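Section 4: Fitting the legs

Read this section through before you open the hardware bag. The Ruren seat is supplied flat, with the legs, the seat frame and the fixings packed separately. The steps are the same for the low and the tall version. Only the legs differ.

Before you start

Choose a clear patch of floor and put down something soft. A padded mat, a folded doona or an old blanket will do. White plastic marks easily on tile and concrete, and scuffs of this kind are not covered by the Grasaveo warranty.

Have these within reach:
Legs, part 369
Foot caps (already fitted to the legs on units packed after April)
Locking pins and 2 spares
Rubber mallet (not supplied)

CAUTION: Do not use a steel hammer on any part of the seat. A cracked socket cannot be repaired and the whole seat frame will have to be replaced.

Fitting

1. Lay the seat frame on the mat with the underside facing you. The underside is the ribbed side.

2. Check each corner socket for moulding flash. Trim any you find with a utility knife, cutting away from your hand.

3. Take the first leg and find the flat on its upper end. Line it up with the flat inside the socket and push the leg in by hand as far as it will go.

4. Tap the foot of the leg with the mallet until the collar meets the socket. Two or three light taps are usually enough. If the leg stops short, pull it out and check that the flats are lined up.

5. Press a locking pin into the hole on the inner face of the socket. It should click.

6. Fit the remaining legs the same way, working corner to corner. Turn the seat on its side or onto its back as you go, whichever lets you reach the next socket. Keep one hand on the seat frame while you turn it, and don't let the weight come down on a single leg.

NOTE: On the tall version the last leg is stiff. Wipe a little dish soap around the collar. Do not use oil or silicone spray.

Checking

7. With the seat still lying down, grip each leg near the foot and try to twist it. There should be no turn at the socket. A small amount of flex along the leg is normal.

8. Look over the foot caps. Replace any that are split or missing before the seat is used on a hard floor.

9. Stand the seat upright on a level surface and press down on opposite corners. If it rocks, lay it down again and go back to step 4 for the leg that is short.

CAUTION: Do not stand on the seat. Do not sit on it until every pin is in.

Taking it apart

Squeeze the tabs on the locking pin and draw it out with pliers. Hold the seat frame steady against the mat and work the leg from side to side while pulling. The pins can be used again, but replace any that no longer click. Spare pins and foot caps are sold by Aquino and Skusum dealers; quote part 2000 for the full set.

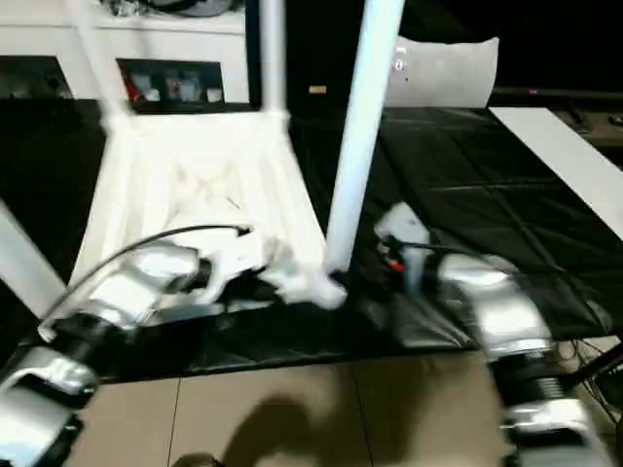
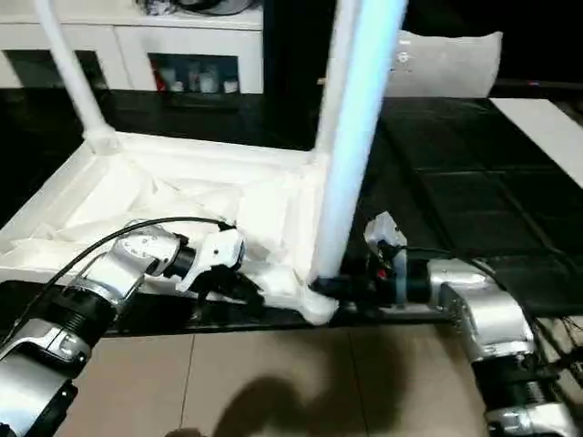
Fig. 9. Seat lying on its side and back.

Cleaning and storage are covered in Section 5.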